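Zelivia Tabletop: a student dataset of hand-held gripper demos

Zelivia is the data project of our robotics club. We collect short tabletop demonstrations with hand-held grippers, clean them up, and use them to train small policies that we can run on the club arm. This is the second release, and we're really happy with how much better it is than the first!

What you get

1278 episodes, 16 tasks, 30 frames per second. Each episode folder has the wrist video, the gripper opening over time, the estimated pose, and a one-line task note typed by the person who did the demo. Notes are in English or Portuguese, and we left the spelling alone.

What changed since the first release

The food tasks are new. Mirela Damasceno pushed for them all semester because everything we had before was rigid — blocks, cups, boxes — and our policies squeezed everything the same way. We also fixed the clock drift between video and gripper width. If you trained on the old files, please download again, the offsets can't be patched in place.

Loading

Run sendeo_load.py with the path to the folder. It reads one episode at a time, so a laptop is fine. Pass --tasks food to get only the soft objects.

Known problems

87 episodes have gaps in the pose track, mostly when the markers went out of view during fast turns. They are listed in gaps.txt and skipped by default. Lighting is the same ceiling tubes nearly everywhere, so don't expect much from these files in a dim room. People sometimes appear in the background. Please don't try to identify anyone.

Views from the gripper camera, the second with a block of raw meat between the fingers:

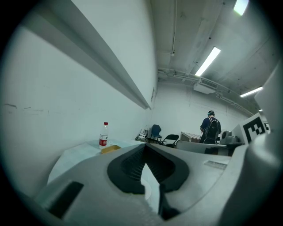
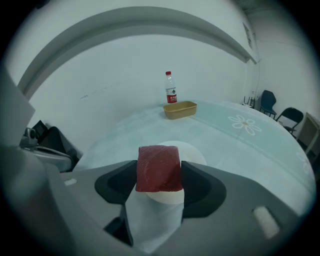 Wellington Trindade wrote back after trying the release: "The food split is the part I keep going back to. Could you add the failed grasps too? I'd use them for a slip detector, even unlabeled. And the loader chokes on folder names with accents, I had to rename two."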